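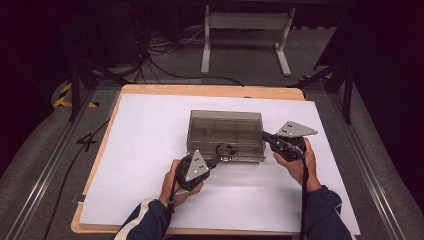 The Grip Was Fine. The Stop Rule Wasn't.

Opinion > Automation > Shop Floor

14 comments | 43 shares

In July a robot arm at Pindden crushed a plastic box with a coil of wire in it and kept squeezing. The lid split, a piece of it flew past Prasert Petchrat's face, and the arm went on to the next box in the queue. Prasert was outside the marked area and was not hurt. The arm ran for 43 more boxes before he got the line stopped.

The incident report blames the training data. People with hand-held grippers had recorded 800 picks, pressing in on a box from both sides and lifting it, and the arm learned from those. The report says the people pressed too hard on the clear boxes, and it recommends recording them again with a lighter touch.

I think that is the wrong lesson. I have used those grippers. You feel the plastic start to give through your fingers and you ease off, and you don't know you did it. The recording gets the position of the fingers. On our setup it gets nothing about force. You can record the same box 292 more times, as gently as you like, and the arm will still have no idea what a cracking lid is.

What failed in July was the limit. The arm had a force cutoff, and somebody had raised it in the spring when heavy cartons kept tripping it. Bok-nam So found the change in the settings log. It had no name on it and no note. The report gives this one line on its last page — after four pages on how people should hold their hands.

Lovely Cruzado, who runs the recording sessions, has been told to retrain her crew. They did what they were asked. I would sooner see three other things done first. Put the cutoff back where it was and run cartons on a separate program. Require two people to sign for any change to it. Move the stop button to where the operator stands, because on that Wednesday Prasert had to walk the length of the cell to reach it.

Re-record the boxes after that if there is still money for it.

Filed under: Workplace Safety, Robotics, Letters and Views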